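The Quiet Pleasure of Unfinished Wood

By the time you reach the top of the hill in Nodurbridge, you can smell the place. It's a sweet, dry smell, a little like a new pencil, and it comes out of the open doors of an old feed store where people have been learning to make their own furniture for the past four years.

I went up in September with no skills at all and a head full of store-bought shelves. I came home with a stool (slightly crooked, deeply loved) and a whole new way of looking at the things in my kitchen.

What struck me first was how plain everything was. Pale wood is having a wonderful moment right now, and I don't mean the glossy, honey-colored kind our parents grew up with. People are leaving it bare. They sand it, wipe it down and carry it home, and they let the years do the coloring. A pine shelf that starts out the color of cream will turn a soft gold beside a sunny window, and the spot where the fruit bowl sat will stay light. I love that! It's a record of how you live, written in the wood itself.

Bare wood does ask something of you, of course. Red wine is a problem. So is a wet glass left overnight. The regulars at Nodurbridge keep a folded sheet of fine sandpaper in the kitchen drawer and treat a stain the way you'd treat a scuffed shoe: a few light strokes along the grain, never across it, and on with the day. 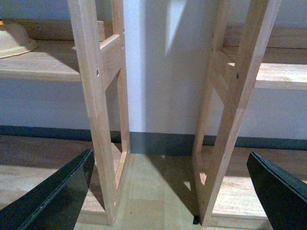
Pale, unfinished wood, left just as it is.

The class I took starts with a frame, and I was surprised by how much there was to learn from one. Four pieces of wood and four corners sounds like an hour's work. Then you find that your saw wanders, that a board can look straight and still have a twist in it, and that a tiny gap at one corner becomes a big one at the next. My first try rocked like a boat. My second stood up, and I may have cheered out loud.

Wood choice is half the fun. The yard at Plolgate, two towns over, sells offcuts from a bin by the gate, and it pays to go early in the morning when the pile has just been filled. Look down the length of each board with one eye shut. Pass on anything with a loose knot near the end, where your screws will want to go. Then let the boards rest indoors before you cut them, 36 hours at the very least and longer if your house is dry in winter.

The feed store has 324 people on its mailing list now, and the evening classes fill up fast. I've already signed up for the next one. We're making a bench, and I've cleared a spot for it by the back door, right where the afternoon sun comes in.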